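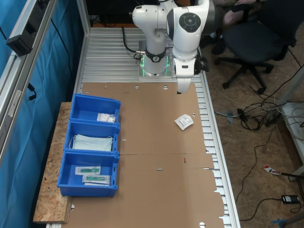 gauzeandtape: Sort by what the thing is used for and leave the package size out of it. I did it by size the first time and had to redo all of it a month later.

Sorting loose first aid supplies into small open bins

Posted in Storage and Supplies, March 2022

Asked by rearshelf

I look after the supply cupboard at a community workshop in Pustgate. Over the years we have ended up with a lot of single packets: gauze, dressings, syringes in their wrappers, face masks that have come out of the box. They were all in one deep drawer, and every time someone wanted a dressing they turned the whole drawer over.

I bought blue plastic bins, the small open kind, and I have been trying them out on a worktable with a sheet of cardboard laid over it. So far I have gauze in one, masks in the next, and the sealed syringes in the third. It looks fine with only a few things in it. My problem is what happens when I add the rest. There are more kinds of item than I have bins, and I don't want 15 bins on a shelf that only takes six.

Two things I would like to know. What is a sensible way to group this stuff? And should the masks be in with the sterile packets at all, or somewhere else? We get through a box of 50 masks fairly quickly and the dressings hardly move.

Reply from gauzeandtape

I already left a comment but I'll put the longer version here.

Think about what a person has in mind when they walk up to the shelf. They have a cut, or they need a mask, or they are restocking a kit. That gives you these groups:

Wounds: gauze, dressings, plasters, tape
Face and hands: masks, gloves
Syringes and tubing, all still sealed
Tools: scissors, tweezers, a thermometer

Four bins, and your shelf takes six, so you have two spare. Keep one for things that need checking. You will find packets with a torn corner or a date you can't read, and they need somewhere to go while you decide. I use the other spare for overflow, mostly tape.

Masks on their own, yes. They are bulky, they go fast, and people reach for them without looking. If there are small packets underneath, the packets get dragged out with the ear loops and end up on the floor.

Set the bins out in a line on a table first and leave them there for a day or two before you put anything on the shelf. Use the cardboard in front as the space for whatever hasn't been sorted yet. 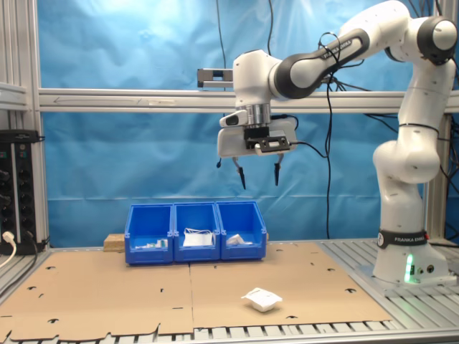
Three bins in a row, with the cardboard in front for sorting.

Work through the pile one packet at a time. It is slow but you only handle everything once. When we did our storeroom we had 2000 loose pieces to get through and it was still quicker than grabbing handfuls and going back over them – we tried that as well.

Label the front of the bin and the shelf edge under it. If you only label the bin, it will come back to a different spot.

Reply from Etska_stores

just get dividers. we use the Koyama ones, you cut them to fit. one big bin with dividers takes less room than six little ones

Reply from lowcupboard

I'd disagree with the dividers, at least for flat packets. They slide under. Separate bins pushed tight together work better for us, and you can take one away to wherever it's needed and bring it back.

On the masks: if they have come out of the box, I would not put them loose in an open bin on an open shelf. Dust gets on them. Leave most of them boxed and put out a small number at a time. A lidded tub is another option. We have a Skurotar tub, 28 cm long, and it takes a decent stack lying flat.

For anything in a sterile pouch, lay it flat with the printed side up so the date can be read without picking it up. Don't fold pouches to make them fit and don't put a rubber band round them. If the bin is too short for a pouch, turn the pouch at an angle or get a longer bin. A few different sealed items can share a bin without trouble as long as you can still see all of them from above. Once they are two or three deep, split them up.

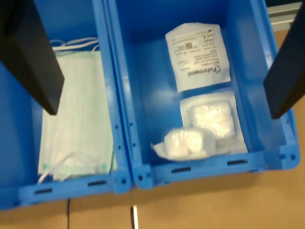 Checking dates (added by lowcupboard in June)

Someone asked me about this by message so I am adding it here. Put the earliest date at the front of the bin and take from the front. When new stock comes in it goes behind. Anything past its date comes out of the bin the same day and goes in a bag marked for training use, or gets thrown away.

I write the earliest date in each bin on a strip of masking tape and stick it on the rim. Checking the shelf is then a matter of reading the tapes. Pencil rubs off the tape, so use a marker.

Comment from rearshelf

Thanks, all. I went with four bins plus one for checking, and the masks are staying in their box on the shelf below. Still looking for a bin long enough for the big dressings.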